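Save percentage vs. goals saved above expected for a backup goalie
Posted in: Hockey Stats Help

Edik
I keep the numbers for a senior amateur team. Our backup has played 18 games and made 1,432 saves on shots faced over two seasons in the two leagues he splits time between. His save percentage is lower than the starter's, but he gets the second half of most back-to-backs. Is there a standard way to adjust for shot quality if all I have is a paper shot chart with location and strength state? No video, no tracking.

Suleiman Oyelaran
You can get most of the way there with location and strength state.

First, keep the leagues separate. A combined save total across two leagues can't be compared with anything. Then sort each shot into one of three zones: inside the hash marks and below the circles, the rest of the slot, and everything outside. Split even strength from power play. That gives you six cells. For each cell, compute the league shooting percentage using every goalie you have charts for. Multiply each cell's rate by the shots your backup faced in it, add the six products, and you have expected goals against. Subtract his real goals against. A positive result means he saved more than an average goalie would have.

Leave empty-net goals out of both sides. Count rebounds as separate shots only if your scorer logs them the same way every night - many don't, and it moves the result more than the zone boundaries do.

Watch the cell sizes. If you have 126 power play shots from the slot, the rate is usable with a wide error. If you have nine, merge the cell with its neighbor.

For the back-to-backs, run the same calculation on the starter's games with no rest and compare only those. I would not apply a fatigue correction on top.
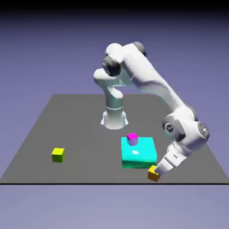
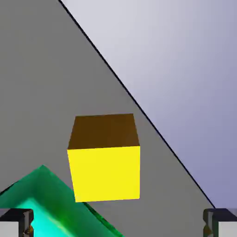
One more point on the shot chart. If it was drawn by different scorers in different rinks, check the mean shot distance by rink before pooling. A rink that reads several feet short will make every visiting goalie look good.

Chinyere Onuoha
Agree with the zones. We did it in a spreadsheet with 148 rows per sheet and it was fine. Also, save percentage over 18 games is mostly noise, so don't bench anybody over it.

Edik
Thanks. The scorers log rebounds differently, so I will drop them and rerun it.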